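## 4. Setting out the mugs and tray

This section covers the drinks side of the Jilton serving set: the tray, the mugs and where they go on the table. Plates and cutlery are dealt with in section 5. If you are fitting out a breakfast room from the Nultinitz list, the tray is item 1106 and the mixed mugs are item 1184.

### Before you start

1. Wipe the tabletop and let it dry. A damp top will make the tray slide.
2. Wash new mugs once in warm water with a little washing-up liquid.
3. Check each mug for chips at the rim and the foot. Put chipped ones aside and do not serve from them.

**Note:** The colours in a mixed set vary. Boxes marked Bronum and boxes marked Brøndum come from the same list and may be used together.

### Placing the tray

4. Lay the tray flat at the right-hand end of the table, with the rim facing up. Left-handed households may prefer the other end.
5. Leave the middle of the table clear for whatever is to be served.
6. Press gently on each corner. If the tray rocks, look for crumbs underneath.

### Loading the mugs

7. Start at the far side of the tray and work towards you. Mugs at the back are then out of the way of your sleeve.
8. Stand mugs for immediate use with the opening up. Turn handles so they can be reached.
9. Mugs waiting to go on the tray can stand upside down on the table beside it, which keeps dust out.

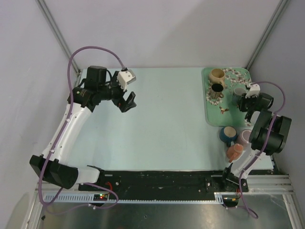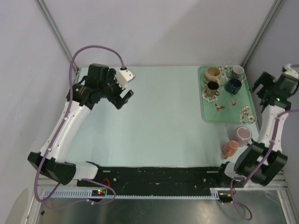 10. Keep the nearer half of the tray for the milk jug and sugar. If neither is wanted, leave it free so that the tray can be gripped without touching the mugs.
11. Bring across any remaining mugs one at a time, by the handle. Turn each one over before it goes on the tray.

**Caution:** Fill mugs at the table, after the tray has been put down. Do not carry a tray of full mugs up or down stairs.

**Caution:** Do not stack mugs on the tray. The smaller sizes will jam inside the larger ones and the glaze may crack when they are pulled apart.

### Clearing away

12. Empty the mugs into the sink before loading the tray again.
13. Wipe the tray with a soft cloth. Scouring pads will wear away a printed pattern.
14. Dry the rim, where water tends to collect, and store the tray on its edge. Allow 2 cm between it and the next tray.

Cork mats for the underside of the tray are sold separately. See section 7 for sizes.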